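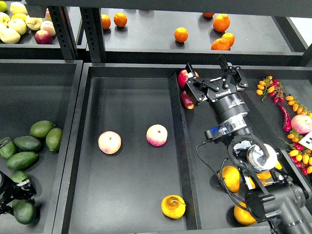
Sunee Wongsuwan got to the shop on Prusby Street before the street lights went off. She let herself in by the side door, hung her coat on the hook behind it and went straight to the fruit.

Her aunt had run the place for most of Sunee's life. Now her aunt was in the hospital in Skevton with a new hip, and the shop was Sunee's until September. There was a notebook by the register with instructions. Green mangoes on the left. Oranges up top, where people can see them from the door. Don't let Barrios talk you into melons.

She opened it to the last page her aunt had filled in. It was headed Mon 22 June, and under that was the week's total, 2,212 dollars. The week before had been 2,364. Her aunt had drawn a line under both numbers and written nothing else.

Sunee put the notebook back and looked at the shelves.
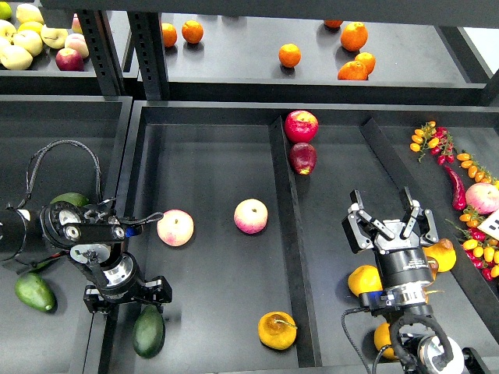
Oranges on the upper shelf, green mangoes in the bin on the left.

The middle bin bothered her. It had a couple of apples in it and a lot of bare black tray. Her aunt would have filled it or taken it out. Sunee moved one of the apples a few inches to the right, then moved it back.

Barrios knocked on the glass at six. He had his van running at the curb and a clipboard under his arm.

"How is she?" he said.

"Complaining about the food."

"Good. You want melons?"

"No."

He nodded as if he had expected it. "She ever tell you about the middle one?"

"What middle one?"

"The bin. She keeps it low. Your uncle used to pick his lunch out of it, and he wouldn't dig. He wanted to see what he was getting." Barrios looked down at his clipboard. "I told her she could fit another crate in there. This was years ago. She said no."
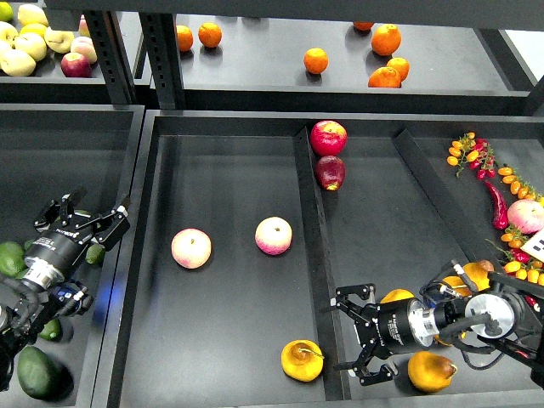
Sunee thought about her uncle, who had been dead since she was in high school. She remembered him on a stool by the door with a pocketknife, cutting an apple into pieces and eating them off the blade. She had never wondered where the apple came from.

"I'll take tomatoes," she said. "And limes, if they're decent."

"They're decent."

He wrote it down and tore off her copy. The bill came to 79 dollars. She paid him from the register and he went out to unload – slowly, because of his knee.

When the van had gone she wrote the amount in the notebook, under her aunt's numbers. Then she turned the sign around and unlocked the front door. A man in a Sivel Plumbing jacket was already waiting on the step. He wanted two oranges and change for the bus.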